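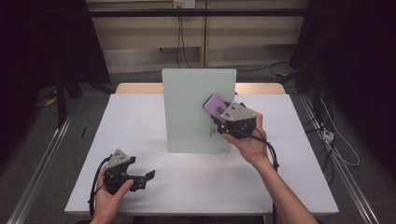

Misgate Picture House Film Society
Minutes of the programming meeting, June 13, 2023
Held upstairs in the projection lounge, 7:00 p.m.

Present: Régis Poulain (chair), Chiamaka Usman (minutes), M. Athanasiadis (bookings), D. Ekuler (front of house), three members from the floor.
Apologies: The projectionist, who was downstairs running the film.

1. Minutes of the May meeting
Approved with one correction. Mr. Poulain wished it recorded that he did not "storm out" during the discussion of subtitles. He left at a normal pace. Corrected to "left."

2. Matters arising
The replacement bulb for the foyer sign has been ordered. It was also ordered in May. Ms. Ekuler will find out whether we are now getting two.
The distributor has confirmed that the copy of The Lamplighter's Niece we were sent was the airline version, which explains the missing ending. A full copy is promised. Ms. Usman asked if members who saw the short version would get in free to see the rest. Agreed, for the last reel only, on condition that they are quiet coming in.

3. Superhero season
Attendance across the season was 745. The chair reminded the meeting that he had voted against it. Ms. Athanasiadis reminded the chair that it paid for his Hungarian retrospective, which drew 33, a figure that includes the same couple on both nights.
A member from the floor said the superhero films were too loud. Another member said the Hungarian films were too quiet. The chair said the volume knob had been in the same place for both.
Reviews in the Misgate newsletter were poor. As these are written by the chair, it was suggested that someone else have a turn. Ms. Ekuler will do the next one. The chair offered to look it over before it goes out and was thanked for the offer.
Proposal to run a second superhero season in the fall: carried, four to two, with one member asleep.

4. Fall schedule
Ms. Athanasiadis handed out a draft. Opening night is still between Sasis, the three-hour drama about a salt merchant, and a cartoon about an otter. The chair spoke in favor of Sasis for some time. He described it as the kind of film that stays with you. Ms. Ekuler said that was what worried her, as the last bus is at 10:20.
Compromise reached: the otter opens, Sasis plays the week after with a proper intermission. The chair asked for it to be noted that the director did not intend an intermission. Noted. The bar did.
The horror double bill is moved back a week so as not to clash with the choir, who rehearse next door and can be heard through the wall. Last year this improved one of the films.

5. Ticket prices
Agreed to leave adult prices alone until the new year. Student discount stays at 40 percent. There was a long discussion about who counts as a student. One regular has been presenting the same college card for longer than the college has been open under that name. Front of house will use its judgment, and Ms. Ekuler asked what that meant. The item will come back next time.

6. Seats
Row F has been repaired. Row G now squeaks. The repair firm says these facts are unrelated.
Two quotes have come in for reupholstering the back block of 66 seats, and they differ by so much that Ms. Usman has written to ask if both firms measured the same room. Nothing to be decided until they answer.

7. Popcorn
The chair again raised the matter of popcorn during foreign-language films. He proposed a softer snack. Suggestions from the floor were marshmallows, bananas, and soup. The proposal was put to the vote and lost. The chair asked for a recount and it lost again by the same margin.

8. Any other business
A pair of reading glasses and one left shoe have been handed in after the last matinee. Please ask at the box office. The shoe is a good one.
Someone has been changing the letters on the outside board. The wording last week was cleverer than ours, but would they please stop.

Actions
Chiamaka Usman: chase both upholstery quotes.
D. Ekuler: bulb or bulbs; newsletter review; what a student is.
M. Athanasiadis: confirm the otter.
Régis Poulain: program note for Sasis, one page, one side.

Meeting closed at 9:05 p.m. The next meeting will be held in the same room, at a date to be posted in the foyer once the sign can be read.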